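Widside 2 review: two-camera training for kitchen arms

Reviewed by Kieran Hulme

Widside 2 is a training method for robot arms that work from one wrist camera and one fixed camera. It comes as a code package with a paper, and the lead author is Jordan Fairclough of the Bellamy lab. The idea is simple. During training, the software randomly blanks one of the two camera feeds for short stretches, so the policy can't lean on the fixed view all the time. The paper says this helps most when the arm blocks the fixed camera.

We used it for three weeks on counter tasks at Umimbridge: pick up a board, put a slice in a toaster, move a cup. We already had 2,770 demonstrations recorded for our own baseline, and we used the same set for both methods.

Setup

Installation took an afternoon. The converter expects both feeds to have matching timestamps, and ours were off by a few frames, so I had to write a small script to line them up. The manual covers this in one sentence. The default training run is 4,000 steps, too short for our data. We let ours go until the loss flattened out.

There is one setting that matters, the blanking rate. The paper recommends 20 percent and I'd start there. Higher values made the arm slow and hesitant near the end of a reach.

Results

On open reaches, where the fixed camera has a clear look at the target, I saw no difference from our baseline. On the board task the gap was easy to see. Our old policy would stall when the arm came down over the board and hid part of it. The Widside policy kept going and closed on the edge more often than not.

It was weaker on the toaster. Steel surfaces gave both methods trouble, and the wrist camera only gets a useful look at the slots very late. I don't hold that against the method, but the paper doesn't mention shiny objects at all and I think it should.

The wrist view has a second problem. Close to a large flat object, it shows mostly surface, with few edges to work from. The fixed view has the whole layout of the counter — until the arm gets in the way.

Wrist camera, near the board:

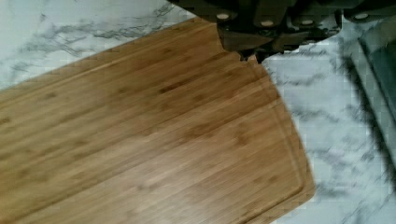
Fixed view, arm over the board:
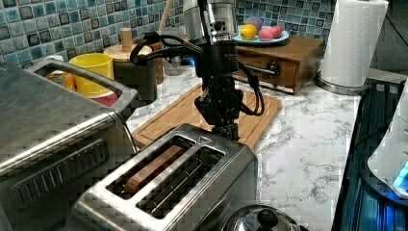
Fixed view, board and toaster with the fruit plate behind:

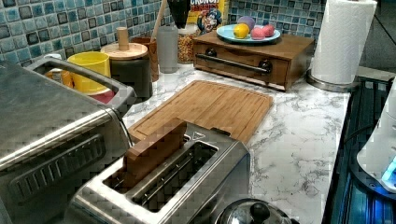

Should you use it?

If you have two cameras and your arm often blocks one of them, yes. It needs no new hardware and it worked with demonstrations we had already recorded. If your fixed camera is mounted high with a clear view, the gain will be small. Rorkent's loader is easier to set up, though it doesn't do blanking. I'd like the next version to check timestamps on import and print a warning.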